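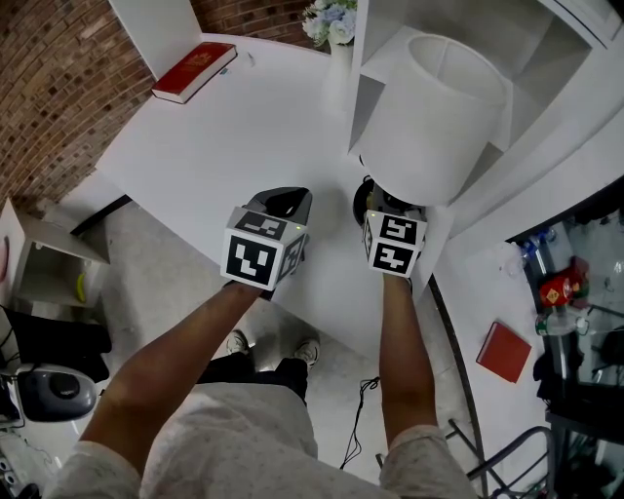 Eron Releases Gasis 4, Planning Software That Learns Housework From Human Hands

NORKVILLE, Monday, April 26, 2021 – Eron, a developer of motion planning and perception software, today released Gasis 4, a toolkit that turns recordings of people doing ordinary chores into motion a robot arm can follow. The new version is available to all current license holders, including those who told us version 3 was fine.

Gasis takes in video and tracking data from hand-held grippers, works out where each gripper was at every moment, and produces a path that a two-armed robot can carry out without bending its elbows in directions elbows dislike. An operator picks up the grippers, moves a table lamp or straightens a book, and puts the grippers down again. The software handles the arithmetic, of which there is a great deal.

Pose tracking relies on printed marker cubes mounted on each gripper. Earlier releases needed a clear view of both cubes and sulked when one passed behind a lampshade. Gasis 4 carries its estimate through gaps of up to 80 frames and marks the uncertain stretch in the timeline, so that an engineer can decide whether to trust it. Version 3 also made an estimate. It just kept its doubts to itself.

The planner has been rewritten as well. Users can now set a separate clearance for each object in a recording, which means a vase can be given more room than a hardcover book. Customers had been asking for this for two years, in some cases with photographs of vases.

Other changes in this release:

Left and right gripper streams are aligned automatically at import. The manual alignment slider has been retired and will be missed by very few.

Recordings can be trimmed, split and labeled in the same window.

Error messages have been rewritten in full sentences. "Fault 300" now reads "The right arm cannot reach this point from where the base is standing."

Paths can be previewed against a model of the customer's own robot before anything moves.

Gasis 4 was tested with Marino, Eron's in-house set of recorded household tasks, which covers tabletops, shelves and the awkward space between them. Marino is included with every license. The company does not claim that a robot running Gasis 4 will tidy a living room on its own. It will repeat a planned motion carefully, and it will stop when it loses track of what it is doing – a standard Eron would like to see adopted more widely, including in meetings.

Existing projects open in the new version without conversion. Projects made in version 1 must be saved in version 2 or 3 first, and Eron thanks both of those customers for their patience.

A free trial can be requested through the Eron website. Installation notes and a full list of known issues are supplied with the download. The list is longer than the notes.

About Eron

Eron makes control, perception and planning software for robot arms. The company is based in Norkville.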